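Solange Aguiar
Monday, January 29, 2018

1/ Today we finished the comparison of two needle drivers for our suturing arms. I promised some of you to write it down, so I try to do it in short posts.

2/ The candidates: the Jallier driver, which we have used since May, and the new Hallix. Same arms, same controller (Meireles), same camera position. Only the instrument on the left arm changes.

3/ The task is simple to explain and not simple to do. One straight cut, curved needle, braided thread, single knots, tails trimmed short. I did 68 stitches in total, split equally between the two drivers.

4/ Grip first. What I look at is how the jaws hold the needle near its end. If the needle can turn in the jaws, the tip goes where it wants and you lose time to correct it.
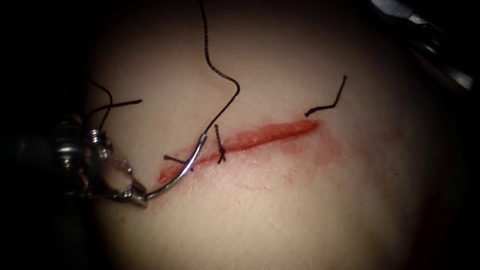

5/ Two stitches are across the cut at this point, and the left driver has the curved needle in its ridged jaws. The other instrument stays back in the upper right corner, not touching the tissue.

6/ Results for grip. Jallier: the needle turned 7 times. Hallix: 2 times. I expected a difference, but a smaller one.

7/ Results for the wrist. Here I prefer the Jallier. The Hallix has a little play when you change direction, and I feel it most when I make the second loop of the knot - maybe the controller gains can fix this, I did not try yet.

8/ A practical point: the dark thread is hard to follow near the border of the view, where the light is weak. Colusau has lent us a second lamp and I will mount it this week.

9/ The log has 1,412 lines and my notes in the margin are half in Portuguese. I will clean it before I share it. If you have used the Hallix with another controller, please write me which gains you set for the wrist.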